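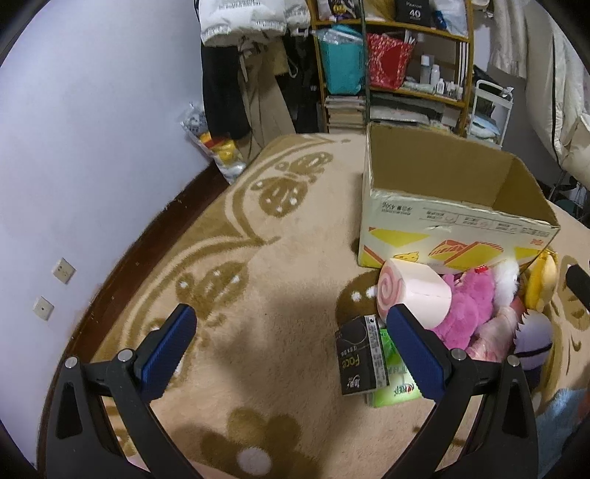

The beige blanket

Flevard Neighbors Forum > Housing > Galtik Street building

porchlight_deb
So who else was at the Galtik Street meeting? I lasted until the second round of public comment and then my back gave out on those folding chairs. For anyone who missed it, the plan is still to turn the old Polák warehouse into supportive housing, 376 units, with case managers on site. They want a vote in October. I went in on the fence and came out mostly for it, but I have questions about the bus.

rustbelt_ray
376 is too many for one building. I'm not against the idea, I signed the petition last year with almost 3,000 other people. But the petition said "smaller sites" and this is a tower with a nicer name.

mkt_2ndfloor
It's six stories Ray. Not a tower.

rustbelt_ray
Six stories next to my two is a tower. 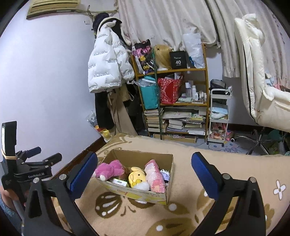
porchlight_deb
OK but back to the bus, because I think it matters more than the height. The 14 stops running at 9 pm and the clinic is way over on Flevenel. If you put that many people in there, some of them with bad knees or no car or both, and the last bus is at 9, what are they supposed to do? I asked and got "we're in conversation with transit." I've been hearing that since they moved my stop – and my stop is still moved.

nhendricks
Nomvula Hendricks here, I'm on the tenant side of the coalition. The bus is a fair hit and we've been pushing on it too. On size, the smaller sites were priced out last spring. Two of the lots on the petition got sold. I lived in supportive housing for four years and my building was bigger than this one. What made it work was having the same case manager the whole time. Ask them about staffing, please. The draft budget is thin there.

mkt_2ndfloor
How thin?

nhendricks
Night desk is one person. I'd want two.

rustbelt_ray
See, that I agree with. One person at night for the whole place is nuts. Still think it should be split up.

quietside
My aunt waited on a list so long she gave up and moved in with us, so I have a hard time getting worked up over Ray's view. Sorry Ray.

rustbelt_ray
I didn't say view. I said size.

porchlight_deb
Does anybody have the written comment address? Blažena Hrubý read it out at the end but I was already in the parking lot.

mkt_2ndfloor
It's on the back of the yellow handout. I'll type it up after supper.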